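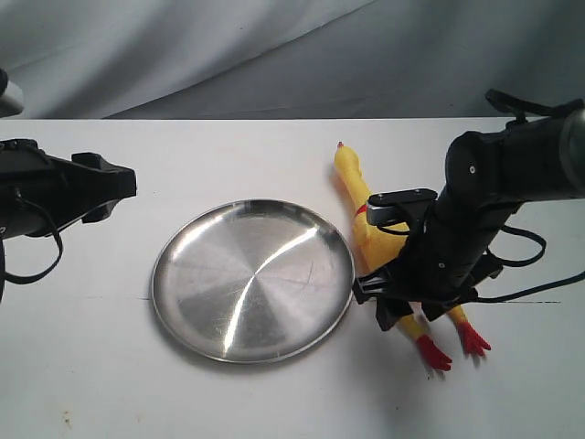
*Stainless steel plate and rubber chicken on a white tabletop, gray cloth behind.*

Lakshmi Devadiga buys tableware and props for Tesmont, and the plain round plate is the item she reorders most. "A shallow one with a slightly raised rim," she says. "A deep rim throws a shadow inward and you lose the surface."

Brushed steel shows every scratch. Devadiga washes hers by hand and retires a plate after 107 uses – a limit she inherited from Muchen Qin and has kept. "Fine scratches I accept. A dent I don't. It bends the highlight."

The rubber chicken comes from the toy shelf, which holds 540 pieces. Yellow is hard to place beside polished metal, she says, and she checks the rim for color before moving anything else.

The cloth is stored on a roll. "Folded, it creases. On the roll it creases less."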